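Turgate Countertop Water Filter
Section 4: Installing and Replacing the Cartridge

Read this section through once before you begin. The first installation takes 21 minutes, most of it flushing time. Later cartridge changes go faster.

You will need the new cartridge, the gray wrench from the accessory bag, a clean towel and a bowl or pitcher. Do not use pliers or a pipe wrench on the housing.

CAUTION: Use cold water only. Water above 100 °F can damage the cartridge and the inner seal.

4.1 Removing the old cartridge

1. Turn off the cold tap and pull the diverter knob out to the FILTER position.
2. Open the tap on the filter for a few seconds to release pressure, then close it.
3. Set the housing on the towel. Some water will run out when it is opened.
4. Fit the wrench over the ribs on the cap and turn counterclockwise. Once the cap moves, finish by hand.
5. Lift the cartridge straight up. If it sticks, rock it gently from side to side.
6. Empty the housing and wipe the inside with a soft cloth. Do not use bleach or scouring powder.

Note: If the cap will not move, there is still pressure in the housing. Repeat step 2.

4.2 Checking the seal

The black O-ring sits in a groove just under the threads. Take it out with your fingers and look for nicks, flat spots or grit. A knife or screwdriver will scratch the groove and cause a leak.

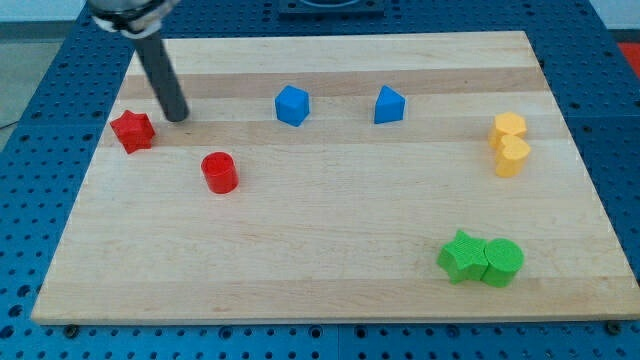 Rinse the O-ring in plain water and dry it. Rub a thin film of the supplied silicone grease over the whole ring and press it back into the groove until it lies flat. Petroleum jelly and cooking oil make the rubber swell and should not be used. Replacement rings are sold as part 231 and fit all Surasico and Jorkasberg housings.

4.3 Fitting the new cartridge

1. Wash your hands and remove the plastic wrap from the cartridge.
2. Lower it into the housing with the arrow pointing up. It should drop over the center post without force.
3. Thread the cap on by hand, clockwise, until it stops.
4. Tighten a further quarter turn with the wrench. Overtightening can crack the cap.

4.4 Flushing

1. Place the spout over the sink and open the cold tap slowly.
2. Let the water run for 15 minutes. It may look gray at first from loose carbon dust.
3. Check around the cap for drips. If you find any, close the tap, release the pressure and reseat the O-ring.
4. Fill the bowl or pitcher once and pour it out. The filter is ready to use.

Note: Cloudy water that clears from the bottom of the glass upward contains trapped air. This can continue for several days after a change.

Replace the cartridge every six months, or sooner if the flow drops. Homes with inlet pressure above 80 psi need the Nwosu pressure reducer, described in Section 6.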